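Most of June went into the pouch task. A demonstrator holds one gripper in each hand, picks a flexible package off the table, and sets it in a clear container. There is no arm attached at this stage. The policy gets trained later on the recorded gripper poses and finger openings, so whatever the hands do wrong, the robot will learn to do wrong.

Our first batch on the Zekex station was 100 demonstrations. I rejected 13 for lost tracking on the marker plates, nearly all of them with the wrists rolled too far outward. The rest replayed cleanly, but the grasp points were scattered. People grab a pouch wherever it happens to bulge, and a parallel grasp across a bulge slides.

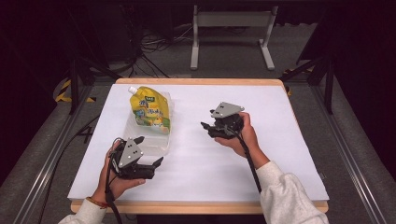
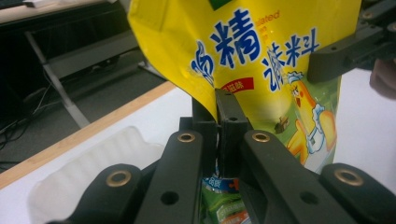

**Posted by the author, data collection engineer, Catton bench**

The second batch used a stricter protocol:

- Start with both grippers above the table, fingers slightly open.
- Close on a fold or a flat edge, never on the full part of the package.
- Hold still for 6 frames after closing.
- Keep the idle gripper out of the other one's camera view where possible.

The last rule gets broken constantly. A two-handed task puts the second gripper in view whether you want it there or not, and I have stopped rejecting episodes for it.

Holding still mattered more than I expected. Without it, the Pillai segmenter merges the close and the lift into one action, and the policy starts lifting before the fingers have force on the film. With it, the boundary is easy to find — the opening value goes flat and the pose does too.

The second batch is at 59 usable episodes. Cable drag is still a problem on long reaches, and the Gundov exporter drops the final timestamp if recording stops during a write. I have a patch for the exporter. The cables need a longer run and a clip at the forearm.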